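Associação Drina questiona promessa de "frescura garantida" nos cafés de especialidade

Setúbal, janeiro – A associação de consumidores Drina divulgou os resultados de um inquérito a 873 compradores de café em grão e conclui que a data de torra, hoje impressa em destaque em muitas embalagens, informa menos do que sugere. Dos inquiridos, 712 disseram pagar mais por um pacote com essa indicação. Apenas 100 souberam explicar o que a data significa para o café que têm em casa.

"Vende-se a data como se fosse um certificado", afirma Telmo Carrasco, responsável pelo estudo. "Um pacote torrado há poucos dias pode ter passado esse tempo ao sol numa montra. A data continua lá, muito bem impressa."

A Drina pediu esclarecimentos a duas empresas que usam a expressão "frescura garantida" nos rótulos. A torrefação Stunik respondeu que a garantia se refere às condições à saída da fábrica, e não às do ponto de venda. A distribuidora Fisgate remeteu para um documento interno que, até à hora de fecho deste comunicado, não facultou. A associação regista as duas respostas e não considera esclarecedora nenhuma delas.

O inquérito aborda também os preços. Um pacote de 250 gramas com selo de frescura custava, em média, mais 700 cêntimos por quilo do que um equivalente sem selo, da mesma origem declarada. Corina Danzer, que analisou os rótulos, não encontrou nas embalagens qualquer critério que justifique a diferença. "Pode haver um. Se há, que o escrevam", diz.

A Drina desconfia igualmente do conselho, repetido em quase todos os folhetos do setor, de que moer na hora resolve o problema. A moagem imediata ajuda a conservar o aroma, mas não corrige um grão mal guardado – e o conselho vem muitas vezes de quem também vende moinhos.
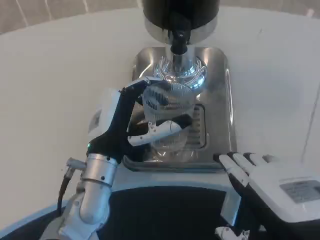 Moinho de café sobre uma mesa branca, com um copo transparente sob o bico de saída.

A associação propõe que os rótulos indiquem as condições de armazenamento recomendadas e um prazo de consumo após a abertura. Abílio Paiva, da direção, admite que a proposta possa ser recebida com simpatia e depois esquecida, como aconteceu com a anterior, sobre a origem dos lotes. O relatório completo será enviado a quem o solicitar por escrito.

Contacto para a imprensa: Gabinete de Comunicação da Drina | © Drina, todos os direitos reservados | Voltar ao topo

Comunicados relacionados
Origem dos lotes: o que os rótulos de café continuam a omitir
Cápsulas "compostáveis": Drina pede provas
Chá a granel e prazos de validade
Pesos líquidos nas embalagens promocionais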